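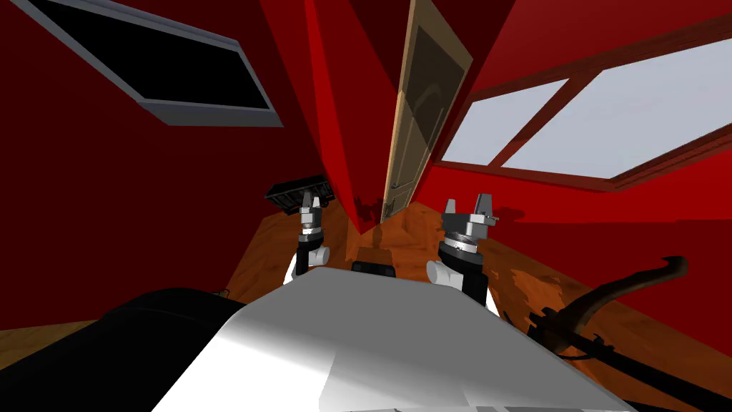 Re: Lodlow branch reopening – timetable consultation
Posted to the list by the Lodlow Line moderator
Saturday, December 11, 2021
2 min read

> I've been through the draft timetable twice and I still can't
> see how anyone changing at Bendari for the afternoon train is
> meant to make it. The main line service gets in at 15.42 and
> ours leaves at 15.44 from the other side. Is this a misprint?
> Also, has the footbridge been settled, and are we still being
> asked for comments by post only?

It isn't a misprint. I asked the same thing at the drop-in session and was told the 2-minute gap is what the planners have to work with, as the single track beyond Jalenent has to be clear for the train coming the other way. They would sooner hold our departure than move it, but they won't put a hold in the printed timetable. I said that a connection which isn't printed won't be sold by the ticket machines, and people will plan around the next one an hour later. That point was written down. I'd suggest everybody who uses the afternoon train repeats it in their own words.

On the footbridge, the drawings now show the old one staying, with new treads and a handrail on both sides. Lifts are listed as a later phase with no date. The level route is by the road and under the railway, and it comes out at the far end of the car park. I walked it on Tuesday with a shopping trolley and it took me nine minutes, so it is no use for the connection in question.

Comments can be sent by email as well as post. The address is on the back page of the leaflet, in small type under the map. So far they have had 1,623 replies, of which 1,067 mention Bendari in some way. The rest are mostly about car parking at Lodlow, where the plan has room for roughly 100 cars and no bus stop inside the gate. The bus would turn at the top of the hill as it does now.

A few other things from the session:

The Sunday service starts in April, a month before the summer timetable, and runs every two hours. The first train up is at 9.50, too late for the early shift at the hospital. I raised this and didn't get much of an answer.

Fagerlund will be a request stop. You will need to put your hand out on the platform, or tell the guard if you are getting off. Trains after dark will call there regardless, as the driver can't be expected to see anyone waiting until the new lamps are up.

Bicycles are carried free, but there are only four spaces on each train and they can't be booked. The leaflet says six. Four is right.

Season tickets from Jalenent will be valid on the 14 bus until the line opens and for three months afterwards – I had this confirmed by email, and can forward it to anyone who has been refused by a driver.

If you are writing in, please give the times of the trains you would use. General support for the line is welcome, but the planners said they can do more with a letter that names a train.

Lodlow Line mailing list | Contact the moderator | © 2021 Lodlow Line users' group | Back to top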